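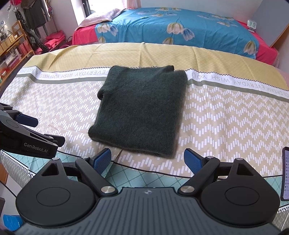 Right gripper and left gripper at the sweater, pads open, knit not touched.

Ticket 200
Project: Pralus home tasks, garments
Opened by: Leilani Whitfield
Assigned to: Vibeke Thoroddsen
Component: Bronance checker, Rule 9 (start pose) and Rule 17 (screens and readable text)
Priority: normal
Status: resolved, guide updated
Opened: 30 November 2018

Summary
Bronance is holding garment takes from the Ferreira bedroom set. Whole batch is in the held queue, 100 takes, and every one I've opened looks good to me. I'd like to know if we're breaking the rules or if the rules need a little help with beds!

Steps to reproduce
1. Load any take from the batch in Bronance with the garment profile on.
2. Run the start check.
3. Take goes to held with two codes, START-POSE and TEXT-IN-VIEW.

Expected: pass, or one clear code I can act on.
Result: held, both codes, no pointer to which thing set off which code.

Comment, Leilani Whitfield
A bit more for whoever picks up. Rule 9 says the object must be at rest, clear of the pads, with the opening between the pads facing it, before the operator makes the first move. The sweater is folded into a bundle in the middle of the bed, there's a nice open gap between the two blue pads, and the sweater sits right beyond that gap. I can't think of a better start. The second gripper is in from the left and it isn't touching anything either.

I love this set, by the way. A fuzzy dark green sweater on a busy patterned sheet is exactly the kind of thing we never get from the white table in the lab, and I'd hate to see it tossed over a code.

Comment, Vibeke Thoroddsen
Picking this up, and thank you for writing out the steps, that saves me so much time. I opened the batch and I get the same two codes. Let me take them one by one, they have different causes.

START-POSE first. The garment profile finds the edge of the garment and checks that it is clear of both pads. With a plain tabletop that works great. With a chevron sheet under a knit, the edge finder is joining the zigzag to the lower edge of the sweater, so as far as the checker can tell the garment runs on under the pads and we've started in contact. The take is fine by the rule as written. The checker is reading the rule on the wrong surface.

I want to be careful here though. It would be easy to switch START-POSE off for beds and I don't want to. That code catches the single most common mistake we get, which is an operator who nudges the cloth while getting comfortable and then starts. A folded garment shows a nudge much less than a cup does. So the rule stays, and we fix how it's checked.

Comment, Leilani Whitfield
Totally with you on keeping it. Is there something I can do on the capture side in the meantime? I can reshoot some of it with a plain cover on the bed if that helps you compare.

Comment, Vibeke Thoroddsen
For comparison yes please, a handful with the plain cover would be super useful. But please don't replace the patterned ones! The guide says to vary the surface, and a patterned sheet is a fair surface. We'd be training everyone to iron the world flat for us.

Now TEXT-IN-VIEW. Rule 17 has two parts and I think we've all been reading it as one:

17a. No lit screens in view that show anything a person could read, or that could change during the take.
17b. No readable text that names or could identify a person or a home: mail, labels, badges, school papers, prescription bottles.

The checker lumps them together under one code. In your batch it finds lettering in more than one place. The sheet has a printed banner across it, the EVERYDAY WISH YOU HAVE A NICE DREAM EVERYDAY one, upside down from where the gripper is. It also reads the GenRobot.AI lettering on the left gripper. Neither of those is a problem under 17b. Print on bedding is part of the bedding, and maker's lettering on our own tools has been allowed from the first edition of the guide.

The phone is different. There's a smartphone standing up at the right edge with its screen lit and a list of rows on it. I can't make out what the rows say and I haven't tried to enlarge them. By 17a it doesn't matter what they say, a lit list is a lit list. So that part of the hold is right.

Comment, Leilani Whitfield
Oh no, the phone! I was so busy being annoyed about the banner that I went straight past it. We use one to keep the task order handy on site, and the site sheet says "keep within reach," which I guess people read as "keep on the bed."

Does the clock count too? There's a little white digital one on the ledge by the far bed.

Comment, Vibeke Thoroddsen
Good catch, and good question, I had to look it up. A clock does show something that changes. But Hileck, who wrote the original wording with the privacy people, put a note in the margin that household displays such as clocks, ovens and thermostats are fine when they are part of the room and sit in the background. So the clock stays where it lives. I've moved that note up into the rule itself. It was no use to anybody in a margin.

The phone isn't part of the room in that sense. It's ours, it came in with us, so it goes out of view.

What I'm doing with the 100 held takes:
- START-POSE: rerun with the patched edge finder, then a person looks at each first moment by eye.
- TEXT-IN-VIEW from bedding or tool lettering: cleared.
- TEXT-IN-VIEW from the phone: screen area masked, take kept, marked "masked" so anyone using the set can leave it out.

Masking is allowed as a repair. It is not allowed as a plan, so please don't let the next crew hear "they'll just mask it."

Comment, Leilani Whitfield
Fair! I've already told the crew. The phone now goes on a stand behind the operator, and the second operator reads the next task out loud. They like it better, they were squinting past their own gripper before.

Plain cover takes are uploaded in the folder called ferreira-plain. Same sweater, same fold as near as I could get it. My folding is not great and I'd rather you knew.

Comment, Vibeke Thoroddsen
Your folding is lovely for our purposes. Uneven folds are good folds, please keep them coming.

Patch notes, for the record. The edge finder used to look for the strongest line near the garment. It now looks for a change in surface texture first and a line second. Fuzzy knit against a flat printed sheet is about as clear a texture change as we could wish for, so your batch turned out to be the best test material I've had in ages. Plain cover takes all pass. Patterned takes all pass except 17, and I looked at every one of those by hand.

Of the 17, most are the edge finder being shy about the part of the fold that sticks out at the upper left corner of the bundle. I can't tell if it's a rolled sleeve or part of the collar and neither can the checker. Those I passed by eye. The rest are true catches, the pad is on the knit at the start. So Rule 9 did its job, which makes me very happy.

Comment, Leilani Whitfield
Hooray for true catches. Send me the take list and I'll go over it with the operators who did them. Would it be OK to add a line in the guide on where to hold the gripper for soft things? People ask me every time. "Clear of the pads" means one thing with a mug and another with a sweater that slumps.

Comment, Vibeke Thoroddsen
Yes, please write it! I took your draft almost word for word. New text, live in the guide now:

Rule 9, soft goods
Lay or fold the item, let go, and step the hands back before starting. Hold the pads open with bedding visible between each pad and the item. If the item slumps toward a pad, stop and reset, even if it looks minor. With two grippers, both follow this rule, including the one that is waiting.
The surface may be plain or patterned. Do not swap a patterned sheet to please the checker. Report the hold.

Rule 17, wording change
17a. Anything we bring in that has a screen stays out of view or is switched off. Clocks and appliance displays that belong to the room may stay in the background.
17b. Printed slogans on bedding, clothing or curtains are allowed. Maker's lettering on grippers is allowed. Names, addresses and personal papers are not.

Bronance change
TEXT-IN-VIEW is split into SCREEN and PRINT. Each code now shows the spot that set it off. START-POSE names the pad it is worried about, left or right.

Comment, Leilani Whitfield
The split codes are fantastic. I reran the batch on my side and could tell what each hold was for without opening the take. Closing from my end.

One leftover for January: towels. Same bed, same sheet, but terry cloth with a stripe woven in. I have a feeling the texture trick will get confused by the hem.

Comment, Vibeke Thoroddsen
Ooh, send towels. I've opened a follow-up under garments and linked it to ticket 200. Leave the striped ones in a separate folder and don't trim anything.

Status changed to resolved by Vibeke Thoroddsen.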